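Kemach Planner: Frequently Asked Questions

Kemach is the motion planning and task layer we maintain at Timusine for pairs of arms working over one table. These are the questions that reach us most often, with the answers we find ourselves typing out again and again.

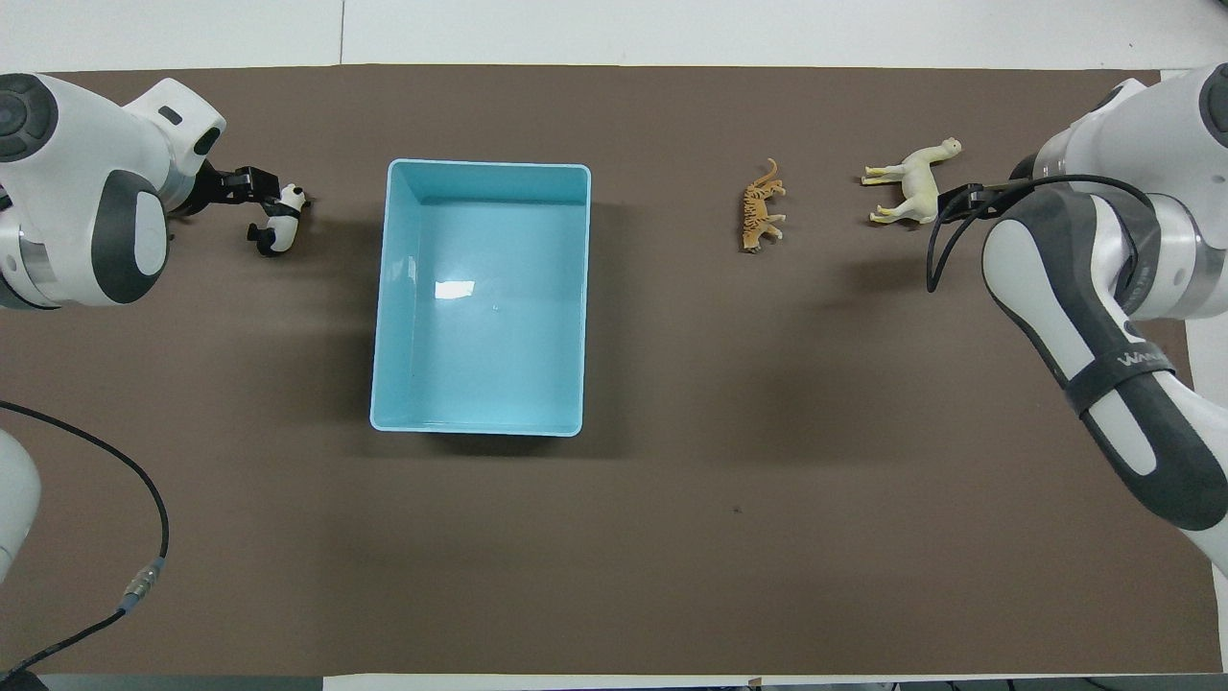 If yours isn't covered, please do write to the support list. We read everything, and a good part of this page began life as somebody's puzzled email.

Do I need two arms to use Kemach?
No, and plenty of people start with one. Set the second arm to "absent" in the cell file and the planner will skip all of the shared-space checks. When you add the other arm later you'll want to redo the table calibration from scratch, even if the first arm hasn't moved an inch.

How does it decide which arm picks up which object?
Each object gets a cost for each arm, made up of travel distance, how comfortable the wrist is at the grasp, and whether the path crosses the middle of the table. The cheaper arm gets the job. You can override this per object with the prefer setting, and we'd encourage you to try it when one arm carries a different set of fingers — the default costs know nothing about fingertips.

My arms take turns when I expected them to move together. What's wrong?
Probably nothing! Out of the box, only one arm at a time may enter the zone over the bin, and the other waits at its hold pose. You can shrink that zone in the cell file. Our default margin is 46 millimeters on every side, which we admit is generous, and many of you run happily with less. Please lower it in small steps, at reduced speed, with a hand near the stop button.

Does the planner know about cables?
Only in a simple way. It treats a gripper cable as a fat tube attached to the last link, and it does not model slack or swing. If your cable hangs in a big loop, make the tube fatter. A cable lying on the table is invisible to it unless you add a keep-out box, so add one.

Which perception package should I use?
We test against Mostirar, and the example configs assume it. Anything that publishes an object name, a pose and a confidence score will work, though. Small shapes with legs and tails, toy animals being the classic case, tend to come back with the heading flipped end for end. Mostirar 6 has a setting called heading_vote that compares several views before committing, and it helps a great deal.

Why does it lose the object once the gripper has closed on it?
The fingers hide much of it from the camera. Kemach stops listening to perception at that point and carries the last good pose along with the gripper. If the object slips or rotates in the grasp, the planner won't find out until the release check.

What does error 183 mean?
No collision-free path was found before the time limit. Look first for an object placed right beside the other arm's parked gripper. Error 136 looks similar in the log but means the inverse kinematics failed, so moving the object closer usually clears it.

Can I use the Ekström simulator with this?
Yes, through the bridge in the tools folder. Timing in the bridge is still a little optimistic compared with hardware, and we're working on that. Plans saved from the simulator will load on a real cell, but the planner will ask you to confirm the table height first.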